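Home Syllabus Notes Readings Contact
2 comments 1,097 views

Sorting and Categories, Handout 2
Course notes, Natmont evening program

Last time we ended on the question of what makes a set a set, and a few of you went home annoyed. Good. Bring the annoyance, we'll need it.

Start with the easiest rule there is: color. Put all the yellow things together. Children do this early and happily, and so do adults arranging a bookshelf they have no plans to read from. The rule is cheap, since you can apply it from across the room without knowing what anything is for.

Then it falls apart. Ask what the yellow things have in common apart from yellow and you get silence, followed by somebody saying "toys?" in a small voice. Write down whatever your group says, including the small voice.

Terms for this week:
Surface rule – sorts by what you can see (color, shape, size).
Use rule – sorts by what the thing is for. Arguments begin here.
Kin rule – sorts by what the thing is a copy of. A rubber duck goes with birds. Serena Bortolotti has asked that it also go with baths, and I have given up.

Exercise: take the lemon-shaped ball, the building block with two studs and the little duck. Sort them three times, once under each rule, and name every group. "Other" is not a name. "Miscellaneous" is "Other" in a tie. 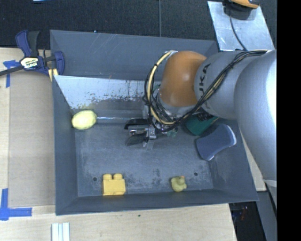

Italo Zanetti objects that the kin rule is unfair to the block, because a toy brick is a copy of a brick but also perfectly good at being one. He would put it in a group by itself and call it "honest." I've allowed it for half credit.

Write up your three sortings on one page and bring them in. Read the Vurkham chapter too, or at least the part with the buttons.

Previous Next Back to top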